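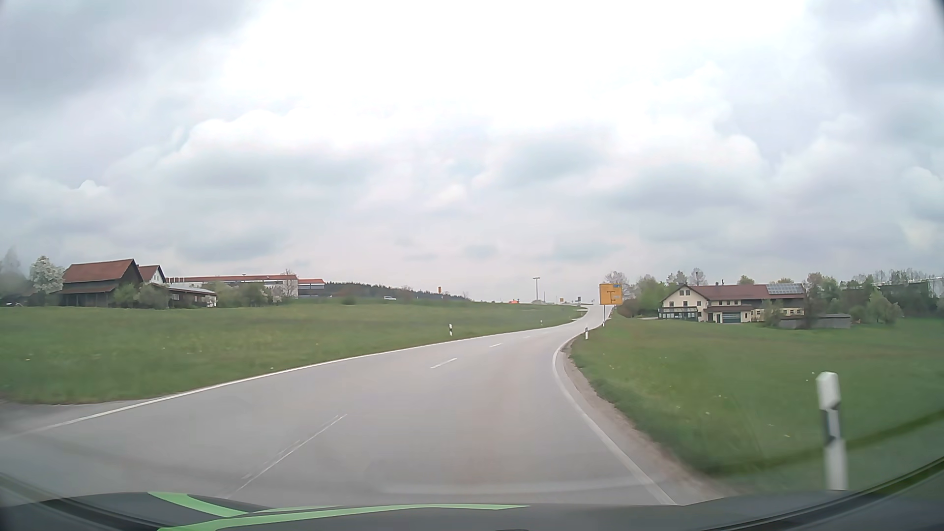

Skandale word list – read me first

Hi! So this is the little word list I've been building for my letter game, Skandale, and enough people have asked for the file that I finally cleaned it up and put it somewhere you can grab it. It's plain text, one word per line, all lowercase, no accents. Open it in whatever you like.

What's in the folder

words.txt – the main list, 251 starter words, the ones the game picks its daily puzzle from
maybe.txt – 18 words I keep going back and forth on
notes.txt – my grumbling, mostly about plurals

Every word in the main list has 5 letters. I tried mixing lengths back in March and it made the board look terrible on my old Miltel phone (tiny screen, huge borders), so I gave up on that pretty fast.

How I picked them

By hand, with a paper dictionary and a lot of coffee. My one rule was that I should be able to use the word in a normal sentence to my aunt without her asking what it means. That threw out a whole pile of stuff that word game people love and the rest of us have never said out loud. Sorry to the fans of obscure grains and old coins!

I also took out anything rude, plus names of people and towns. Durville wouldn't have fit anyway, but I was tempted to bend the rules for my hometown.

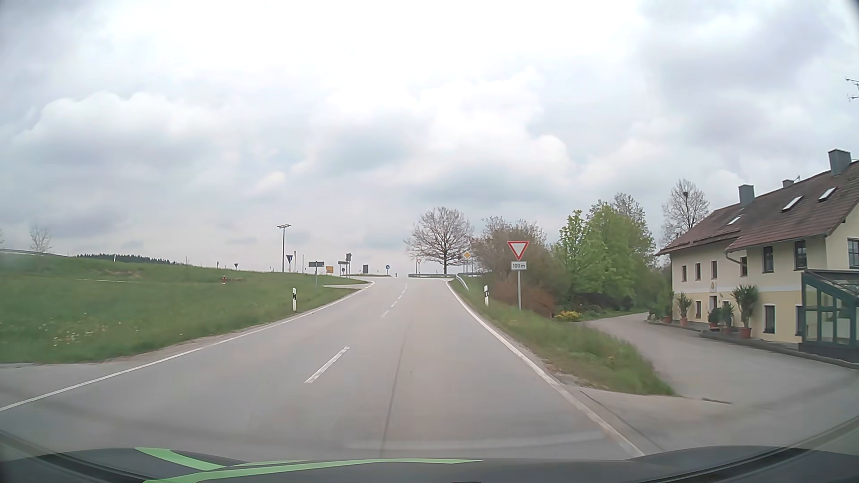
Spelling is American all the way through, so you get "honor" and "color" and you don't get "fibre". If you want the British ones, make a copy and swap them in – there aren't many.

Things that are wrong with it

Too many words start with S. I know. I've cut a bunch and it still leans that way. There are also 2 words that are really just each other's letters shuffled (least and steal), and players keep telling me that's unfair. I think it's fun, so they're staying for now.

No definitions either. I started writing them and got bored somewhere in the B's.

Using it

Take it, change it, put it in your own game or print it for your classroom. I'd love a mention but I won't chase you. Please don't sell the list by itself, that would just be weird.

If you're loading it in the Begović puzzle maker, turn off "skip first line" in the import box or you'll lose the first word. I did that for a week before I noticed.

Last update: May 14, 2025. Took out "ditto", put in "ditch", fixed a stray space after "mango".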